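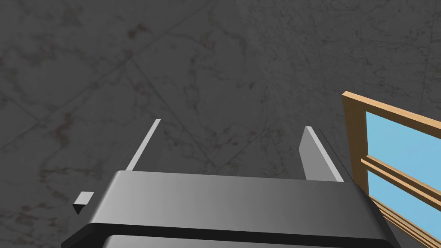

Wrist view in the sim, fingers open, window over on the right

Forum: Simulation and Teaching > Showing tasks by hand

Thread: Teleop or keyboard for the window task?

narard_pete
Hi everybody, and sorry in advance for the length, my wife says I can't order a sandwich in fewer than two paragraphs. I've been trying to teach my simulated arm to go up to a window and push on the wooden part without touching the glass, and the view up top is what I get from the wrist. I've recorded 6 demonstrations with the keyboard so far and every one of them looks like a man parking a bus. Stop, nudge, stop, nudge. The gap between the right finger and the window frame looks pretty small to me in that view, and I can't judge how far away the wood really is. Should I buy one of those hand controllers, or just practice more?

mollo_tea
Welcome! I love this stuff, and your view looks a lot like mine did when I started. My vote is practice first, spend later. I did a whole drawer task on the keyboard and the policy learned it fine (slowly, but fine!). What helped me most was turning my speed way down for the last little bit and then holding the keys instead of tapping them. Tapping gives you all those tiny pauses, and the poor robot will copy every one of them.

Emaner
I'm going to disagree with mollo, in a friendly way. Pauses are poison in demonstrations. If the arm sits still for two seconds while you think, it learns that sitting still is part of the job, and then one day it sits there forever. Get a controller you can hold in your hand. Mine came used from a fellow who was giving up the hobby, and my recordings were smoother the same evening.

mollo_tea
You can trim the pauses out afterward, though. I wrote a little script that throws away any step where nothing moves. Happy to send it to anyone who asks.

Emaner
Trimming works until the pause was there on purpose, like waiting for the fingers to close. Then you've cut out something you needed. Ask me about my October.

Bence Szénási
May I come in on the distance question? I think it is the bigger trouble here. From the wrist alone you have mostly stone floor or wall (I can't tell which, Pete, is it big tiles?) and the window coming in at one side. I would add a second camera farther back and record both. At the Halász workshop we drove with the far view and only glanced at the wrist view at the end, and people who had never held a controller did nicely by lunch.

narard_pete
Bence, that makes so much sense I'm a bit embarrassed. I've been driving entirely from the wrist, like backing out of the garage with my nose on the mirror. Do I close the fingers before pushing? I've been leaving them open like in the picture.

Bence Szénási
For a push I close them. But please do it the same way in every demonstration. Half open and half closed will confuse it more than either one.

Emaner
Agreed on that, for once. And start from different spots! Over 1000 demos from the same starting pose taught me very little that the first batch hadn't.

mollo_tea
Pete, I'd still hold off on buying anything until you've tried the far camera with the slow keys. Give it an evening and if you still hate it, Emaner can say told you so.

narard_pete
Deal. I'll set up the second camera Tuesday after supper and record a fresh batch, fingers closed. Mollo, yes please to the script, my messages are open.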